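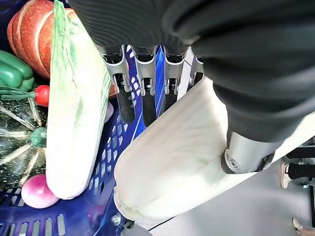

Robots y automatización | Industria alimentaria | Noticias

Fulavance enseña a su mano robótica a vaciar cestas de verdura por control remoto

Tiempo de lectura: 2 minutos

Imprimir | Enviar por correo electrónico

La empresa Fulavance ha empezado a grabar demostraciones teleoperadas para que una mano robótica de varios dedos aprenda a sacar hortalizas de una cesta y depositarlas en una cinta. El trabajo se hace en la nave de pruebas que la compañía comparte con el distribuidor Bernutby y se prolongará hasta mayo.

El procedimiento es sencillo de explicar y lento de ejecutar. Un operador se pone un guante con sensores y mueve los dedos; la mano mecánica repite el gesto sobre la cesta. El sistema guarda la posición de cada articulación, la presión de las yemas y las imágenes de una cámara situada junto a la muñeca. Con esos registros se entrena después el programa que deberá hacer la tarea sin ayuda.

El plan prevé 2000 demostraciones válidas. Se descartan las que terminan con una pieza caída o golpeada, y también aquellas en las que el operador duda demasiado antes de cerrar la mano. Un turno completo deja unas veces 100 grabaciones aprovechables y otras bastantes menos, según la mezcla de productos.

Las cestas se llenan a propósito con géneros de forma y tamaño muy distintos: coles chinas, calabazas, pimientos, cebollas y guindillas. «La col es lo que más nos cuesta. Pesa por la base, y si se agarra por las hojas se rompe», explica Florence Gagnon, responsable de las pruebas. Para las piezas pequeñas, añade, el problema es otro, porque suelen quedar encajadas entre las grandes y hay que apartar primero lo que estorba.

Además del guante, el equipo recurre a la guía manual del brazo. Cor Lambrechts, técnico de integración, lleva el antebrazo con las dos manos hasta el borde de la cesta y fija así los puntos de entrada y salida. Esa parte se graba una sola vez por cada tipo de recipiente; los movimientos de los dedos quedan siempre para la teleoperación.

En una primera serie, con 33 cestas preparadas, el programa vació 27 sin intervención. En las restantes, el operador tomó el mando a distancia y la corrección se incorporó al conjunto de datos.

Bernutby quiere usar el sistema en la preparación de pedidos mixtos, que hoy se hace a mano. La empresa no ha dado fecha para la instalación. Antes habrá una segunda serie de grabaciones con verdura de hoja envasada en bolsa.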